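Search this site
Course home Notes Labs Forum

Lecture 9: Grasp selection and the pick loop
Last updated May 16, 2022

Notes by Uchenna Adebisi, typed up fast after class, tell me if something is wrong. Slides are on the course page. Lab handout is separate.

Where we left off: segmentation gives a mask per object, depth gives points inside the mask. Today, from points to a motion the arm can run.

1. What the planner needs

A grasp, for us, is a position, a wrist rotation and an opening width. Top-down only for now, so one angle, not three. Kyu-ri asked about side grasps, we get to those with the shelf task.

Candidates come from the point cloud. Project the object's points down onto the table plane, find the long axis (PCA is fine), close the fingers across the short one. Works well for bottles on their side. Works badly for anything with no clear long axis, crumpled paper is the usual case. There the two eigenvalues come out close and the angle jumps between frames. Fix: if the ratio is under 2, ignore the axis and sample angles instead.

Sample 60 angles per object. More than that didn't help in our tests and the collision check gets slow.

2. Clear plastic

Depth on transparent bottles is bad. You get holes, or you get the table behind the bottle, sometimes both on the same object. So don't trust the raw height. What we do:
- take the mask from color, not depth
- keep depth only where the label is (opaque, mostly reliable)
- fill the rest with a height prior for the class
- lower slowly over the last stretch, stop on contact force

The prior is wrong for a crushed bottle, too tall. That's why the slow part is there. Clifford's group skipped it in lab and closed on air, twice.
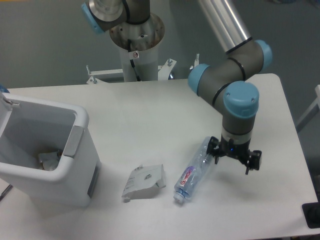

3. Scoring

Each candidate gets a score, highest wins. Terms in the Andico stack:

score = w1 * width_margin + w2 * center_dist + w3 * clearance + w4 * reach

width_margin: how much wider the open fingers are than the object. Negative means throw it out, don't just score it low.
center_dist: distance from grasp point to centroid. Sign is negative, people get this wrong every year.
clearance: distance from either finger to the nearest OTHER object. Use the swept volume of the fingers and not just the final pose.
reach: penalty near joint limits. Without it the planner loves wrist angles that leave no room for the drop motion.

Weights are in premine.yaml. Start with the defaults. Change one at a time and write down what you changed, Tania will ask when she grades.

4. Order of picks

For sorting trash, order matters more than you'd think. Nearest-first is simple and mostly ok. Problem is when the nearest thing touches another thing and drags it along. Better: pick the object with the best clearance first, re-perceive, repeat. Never plan two picks from one set of images. Objects roll.

5. State machine

LOOK -> SELECT -> PREGRASP -> DESCEND -> CLOSE -> CHECK -> LIFT -> DROP -> LOOK

CHECK is the one everybody leaves out. Read the finger gap after closing. If the gap is basically zero there is nothing in the hand, open and go back to LOOK. If the gap is bigger than predicted you grabbed across the wrong axis, usually still ok to lift. Check again after LIFT, thin plastic can slip.

Time out every state. The default is 44 control ticks for CLOSE, enough for a full stroke. DESCEND needs its own limit, see the config file.

Pregrasp pose sits straight above the grasp. Plan to it with the Munasinghe planner (collision aware), then DESCEND is a straight line in Cartesian space. Do not let the joint space planner do the descent!! It will swing an elbow into something.

6. Drop

Drop pose is fixed relative to the bin, and the bin gets moved. So localize the bin on every LOOK. It's a big easy object, fit a box to the rim. Use the center of the opening and not the centroid of the whole bin, they differ if you only see one side of it. Release above the rim, fingers never go below it.

If there's a second arm on the bench, it has to be in the collision scene even if it never moves. Its base too, clamps and all. Load the full station file, not arm_only.

7. Open question from class

Ľubica asked whether a learned grasp scorer would replace all of section 3. Maybe. Noltlow has one in the repo, you can swap it in with a flag. It does better on paper and soft stuff, about even on bottles, and you can't tell why it fails when it fails. Keep the hand-written filters on (width, clearence) whichever you use.

For next time: read the force control chapter up to impedance. Bring your CHECK logs from lab, we'll plot finger gap against time and pick thresholds together. Homework 9 still due as posted.

This site uses cookies to remember your login. Accept Manage settings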